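Pillows: What the Label Won't Tell You

Every April the shops fill up with pillows that promise to sort out your neck. I have bought more of them than I care to admit, and I'd keep your purse shut until you have tried a few things at home.

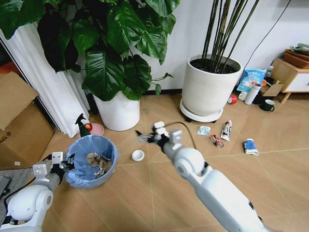

Margareta Voicu

Start with the fold test. Bend the pillow in half on a hard surface and let go. If it lies there folded, the filling has had it and no amount of plumping will help. If it springs open, you probably don't need a new one, whatever the advert says.

Be wary of numbers on the packet. A cotton cover with a thread count of 1,000 sounds grand, but makers can get there by counting twisted strands separately. I've slept on a plain 600 and couldn't tell the difference. "100 per cent natural" may mean only the cover, so read the small print on the filling.
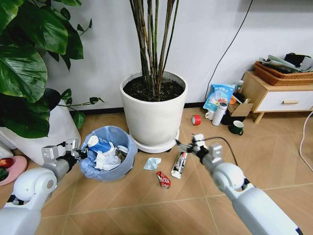 Then there is height, the one thing I do think matters. Side sleepers mostly want more of it, front sleepers hardly any. Before paying 80 pounds for an adjustable pillow, try a folded towel inside the case for a week. Move it about. Mine ended up under the neck end, and there it has stayed.

Washing is worth a go if the care label allows it. Do two at a time to balance the drum, and go easy on the powder. 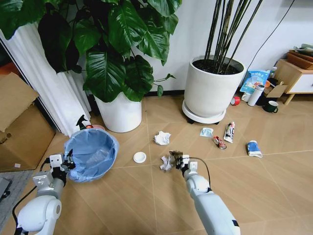 Foam is another matter — most of it should never go in the machine. Sponge the mark, leave it flat to air and put the cover back on once it is dry right through.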